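Ticket 7123: Label printer, second floor, prints everything twice
Status: Closed
Opened by: Imke Lindemann
Assigned to: Gwion Pritchard
Priority: Medium (raised to High by requester, lowered again by assignee, raised again by requester)

Imke Lindemann, 8:52 a.m.
Every shipping label out of Tsikata comes out in duplicate. I send one, I get two. The warehouse at Hutport has been sticking on both, so customers think they're owed a second box.

Gwion Pritchard, 9:20 a.m.
Please restart the printer and try again.

Imke Lindemann, 9:31 a.m.
I restarted it before I opened the ticket, as the form told me to. I did it again for you. Still two labels.

Gwion Pritchard, 10:05 a.m.
Checked the queue on the print server. One job goes in, one job comes out. Copies is set to 1 in the driver and 1 in Tsikata. Test page from the server prints once. Test page from Imke's desk prints twice. Reinstalled the driver on her desk, which took 52 minutes because Windows wanted to discuss it first.

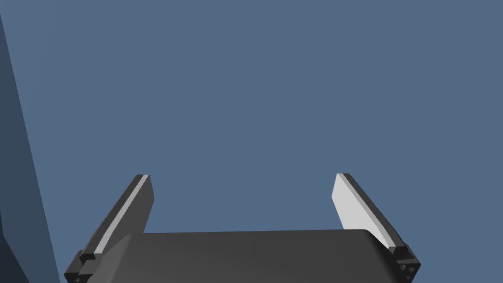
Gwion Pritchard, 11:14 a.m.
New driver, same two labels. Swapped the USB cable as well, mostly for morale. Asking Ludger whether anything changed on that floor lately.

Ludger Meinecke, 1:40 p.m.
Nothing changed. We did install Braver on Wednesday.

Gwion Pritchard, 1:43 p.m.
Ludger, that is a change.

Ludger Meinecke, 1:58 p.m.
It only archives print jobs.

Gwion Pritchard, 2:30 p.m.
Braver grabs each job, saves a copy and passes it along. It was also set to "forward archived copy to default printer." On Imke's machine the default printer is the label printer. Unchecked the box, restarted the Braver service, printed five labels. Got five labels.

Imke Lindemann, 2:41 p.m.
Confirmed. Can I have the roll of labels back that we wasted?

Gwion Pritchard, 2:44 p.m.
Supplies are a separate form. Closing.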